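Is a dehumidifier worth it for a musty spare room, or is it a gimmick?

Posted in Home & Repair > Damp and Mold

Oona Kokkonen
Joined in September

We have a spare room on the north side of the house that smells like an old suitcase. No visible mold, no stains on the ceiling, paint is fine. The smell is worst first thing in the morning with the door shut. I've aired it, washed the curtains, and put out those little tubs of crystals, which filled with water and changed nothing.

My brother-in-law swears by his Zonano dehumidifier and says I should get the bigger Lilska one because "you can't have too much capacity." The salesman at Kettunen said the same, which made me trust it less. The box says it dries a room in 5 hours. Dries it of what? Does anybody have one of these and a reason to believe it did something besides run up the electric bill?

House is old, the front part is from 1867, but the spare room was added much later on a slab.

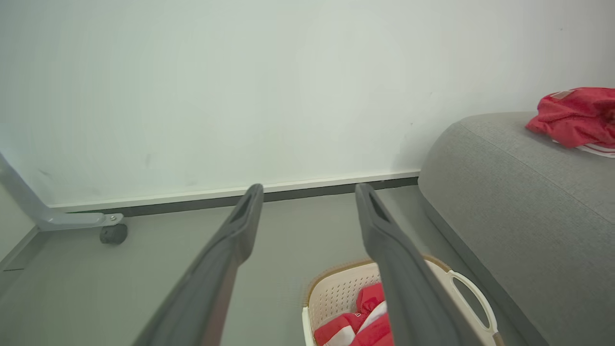

I should say the room isn't used much and the heating vent in there has been closed for a couple of winters. I did buy a cheap Fukura humidity gauge, and it reads differently depending on which shelf I put it on, so I don't put much stock in it.

3 replies

slabfoot
I'd hold off on buying anything. "Dries a room in 5 hours" is a claim with no starting point, no room size and no temperature, so it can't be wrong. Same with the pints per day on these machines. Check what conditions that number was measured in, because a cool room on a slab will give you a lot less.

Open the vent first. A closed-off room with an outside wall is going to be colder than the rest of the house, and the same air that's harmless in your hallway gets damp when it cools down. Leave the vent and the door open for a couple of weeks and see what the smell does.

About the gauge: put it in a zip bag with a bottle cap of table salt wetted to a slush, not dissolved. Leave it overnight at room temperature. It should settle near 75 percent. If it says 68, you know it reads low up at that end and you can allow for it. Then leave it in one spot and quit moving it. Shelf against the outside wall and shelf by the door really can be different, so the gauge may not be lying to you.

If it still stinks with the heat on and the gauge under 50, I'd stop blaming the air and start looking at carpet pad, old books, or whatever is in the closet.

Marnie_in_the_hills
get the dehumidifier!! we got one for the basement and it pulls out a full bucket every day, best money we ever spent. I don't know the brand. white one

tolliver_k
A full bucket every day would worry me. That's a basement with water coming in from somewhere, and the machine is hiding it.

For the slab, tape a square of clear plastic to the floor, all four edges, and leave it for a few days. If you have carpet you'll need to peel back a corner to get to the concrete. Droplets under the plastic mean moisture is coming up through the slab, and then you can run a dehumidifier forever and keep paying for it. It isn't a perfect test. A dry result in summer doesn't say much about March, so do it again when the ground is wet.

Go outside too and look at where the downspout ends on that side. Mine was dumping right at the corner of the addition, and a $32 extension did more than the machine I'd already bought. I sold that one for 40 bucks to a guy who is probably emptying it right now.

I don't agree with slabfoot on leaving the door open, by the way. If something in there is moldy you're only sharing it with the hallway. Vent open, yes. Door shut until you've been through the closet.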